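Jukora Two-Arm Bench Station
Assembly and Service Equipment — Product Information

Overview

The Jukora is a two-arm bench station for light assembly, repair and kit preparation. It is supplied by Boltanar to workshops where people and machines share the same bench through the working day. The station handles ordinary hand tools, so most sites can keep the screwdrivers, trays and parts bins they already own.

The current model, Series 2, replaces the single-arm unit. Customers with the earlier unit may keep their existing bench mounts. The control cabinet must be exchanged.

What the station does

Each arm carries a two-finger gripper and a small wrist camera. One arm may hold a tool while the other steadies a part or passes the next item. Tasks are taught at the bench by the people who normally do the work, using a hand guide and a short menu on the screen. No programming knowledge is required for routine jobs, although changes to speed and force limits are reserved for a trained supervisor.

Typical uses include:

Picking up and returning hand tools
Sorting small parts into trays
Laying out kits for the next shift
Holding a part during inspection 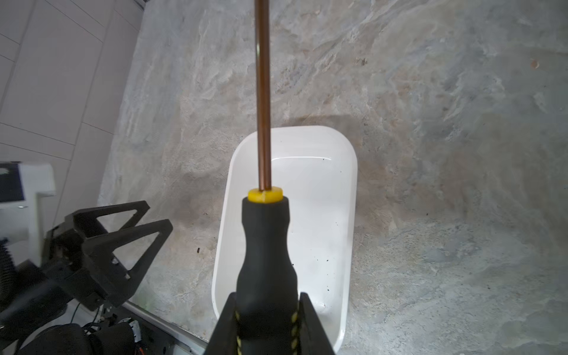 Working alongside staff

The introduction of a bench station alters the daily routine of a department, and Boltanar asks customers to plan for this before delivery. At the Noldale service center, where 12 stations are in use, bench technicians previously spent much of each shift on tool handling and kit layout. Those duties now belong largely to the stations. The technicians have taken on fault finding, final checks and the teaching of new tasks, and their job descriptions were rewritten in June to reflect the change.

Some parts of the work became harder to arrange. Kit layout had served as a first assignment for new employees, and the center had to find another way for them to learn the parts range. New staff now spend their opening weeks beside an experienced technician, teaching and correcting the station together. Rest breaks are set by the department — the station waits for the operator, and its pace may not be used as a measure of individual performance under the site agreement.

Customers are advised to consult employees and their representatives at an early stage. A planning guide covering job changes, training hours and bench layout is included with every order.

Training

Operator training takes one day and is given at the customer's own bench. Supervisor training takes a further two days. Both courses are delivered by Delacroix, the authorized training partner, and cover safe stopping, gripper care, tool changes and the recording of faults. Refresher courses may be booked at any time during the service period.

Care and cleaning

Trays and work surfaces should be wiped at the end of each shift. Gripper fingers should be inspected weekly for wear and replaced in pairs. Cables and hoses must remain clear of the arm's path; the routing diagram is printed inside the cabinet door.

Ordering information

Station, complete with two arms: order no. 826
Replacement gripper fingers, pair: order no. 618
Planning guide, additional copy: free on request

Delivery, installation and operator training are included in the price of the complete station. Supervisor training is quoted separately.

Page revised December 2020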